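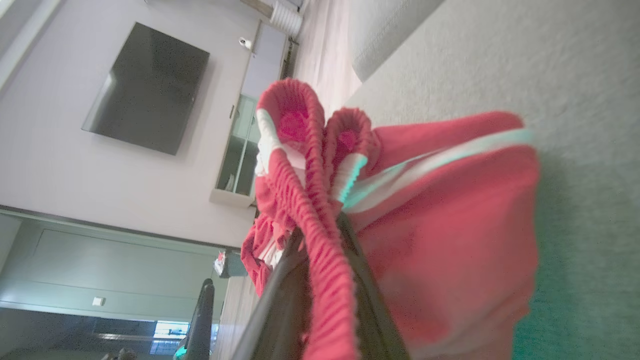 I've had the Gromari teleop kit for 6 weeks now, and I still grin every time the arms wake up and copy my hands. It's the two-arm version: a pair of handles you hold, a pair of arms that follow, a camera at each wrist, and the Januso recording software on a laptop. The price was $2,979 with the wrist cameras. I bought it to teach laundry, which everyone told me was the hardest thing I could pick (they were right, and I'd pick it again).

## Getting it going

Setup took one long evening. The printed guide is good up to the part where you pair the handles, and then it skips a step: you need to zero both arms before you open Januso, or the left one drifts. Bezawit Chala found the fix on the Greenwood user forum in June and I've had no drift problem since.

## How it feels in your hands

This is where the kit won me over. The handles are light, the lag is small enough that I stop noticing it, and the squeeze on the grippers is wonderfully fine. You can pinch one layer of a thin sports shirt and leave the layer under it alone. Not every time! My first tries mostly ended in a fistful of cloth. But after a few evenings I could lift a jersey by two points, pull the edge straight, and lower it back down without thinking much about which hand was which.

I work over a sofa seat, and I'd recommend a soft surface to any beginner. The fingers can press into it a little when you go for a low grab, so you don't have to be so careful with height.

Stretching is the move I'd practice first. Both arms have to pull evenly, and if one hand gets greedy the shirt pops loose. Feven Yimer has much steadier hands than I do, and her recordings are the ones I keep playing back.
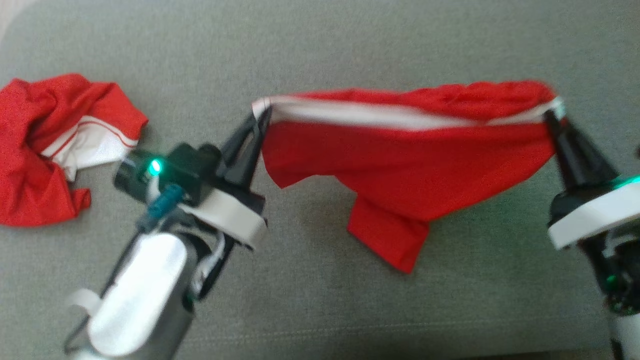
## Recording and playback

We've saved 154 demos so far, all folding or straightening. Januso lets you mark a bad take with one button on the handle, and I love that button. You can trim the start and end, add a short label, and scrub through all the camera views together. The wrist views are the ones to watch. A grab that looks fine from the head camera can be plainly off when you see it between the fingers. 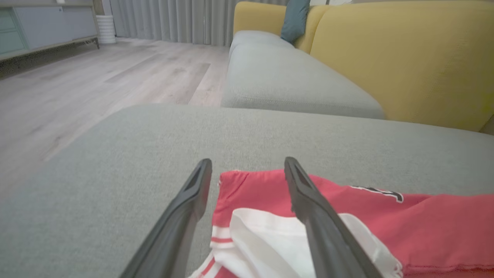
I also went back and relabeled most of our early takes, because I'd called everything "fold" and that was no use to anyone. Do yourself a favor and agree on labels on day one.

## Gripes

The arms are heavy to move between rooms. Januso slows down once a session gets long, so I save and restart often. And I'd like a softer setting for the left handle's trigger, which tires my finger out well before the right one does.

I tried a friend's Devora set before buying. It's a nice machine with a better manual, but the handles felt stiff to me and I kept overshooting.

Would I buy the Gromari again? Yes, tomorrow. Next up is socks.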